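Home | About | Our Work | Careers | Contact

About Elier

Elier gathers examples for robots that learn by being shown. Companies and research groups send us a list of tasks, and our operators carry them out with robot arms, over and over, until there is enough to train on. Most of the tasks are small: picking up a hand tool, turning it, setting it down in a different spot.

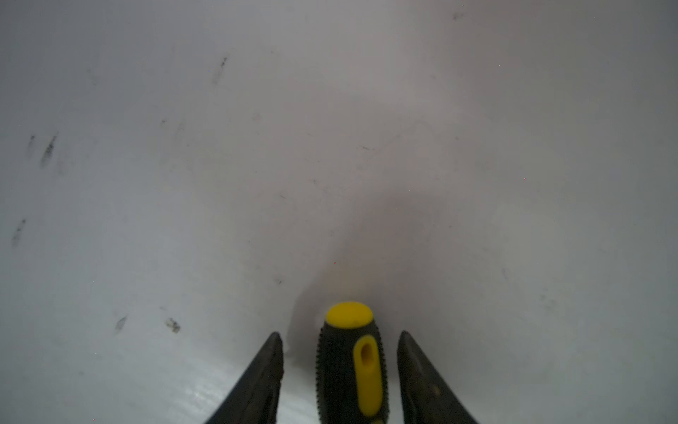
We began in August with one bench and one customer, Zundine. The first order was for 500 examples, and 401 of them passed review. We rewrote our instructions after that – the old ones left too much to guess. The next order was for the same number plus a few spares, and we delivered 509. 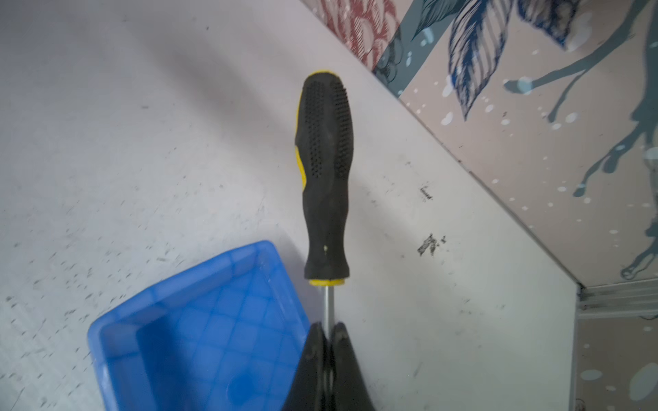
Do you keep the attempts that fail?
We keep them in a separate folder, labeled with the reason. Some customers want them and some don't.

Each example is recorded from several cameras along with the joint positions of the arms. A second operator watches it from start to finish before it is counted.

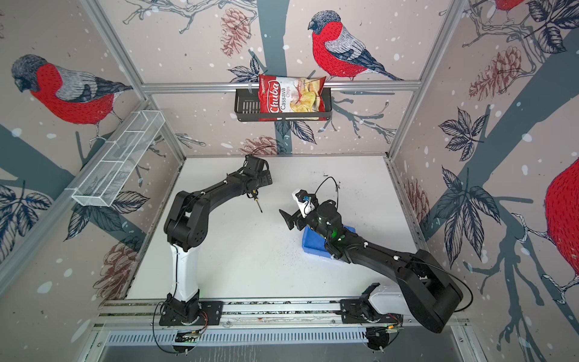
Operators train for two weeks before their work goes to a customer. They work in short shifts and trade off between driving the arms and reviewing.

Our largest set so far is Useck, with more than 2,000 examples of tool handling.
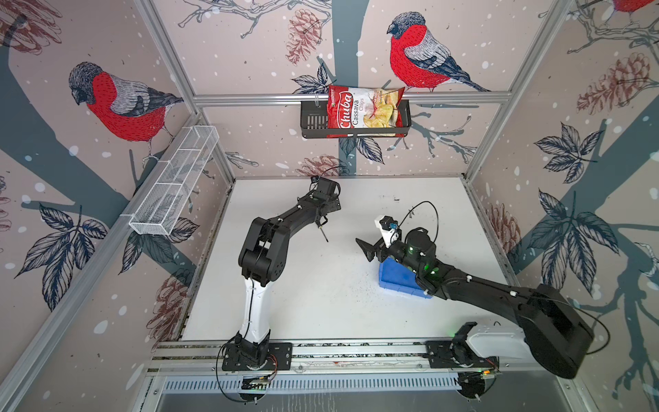 Customers own what we record for them. We don't resell it, and we delete our copy on request. Small orders are welcome – ask us for a trial batch.

Related
Working as an operator at Elier
How we review an example
The Useck set: what it covers
Zepeda, our labeling tool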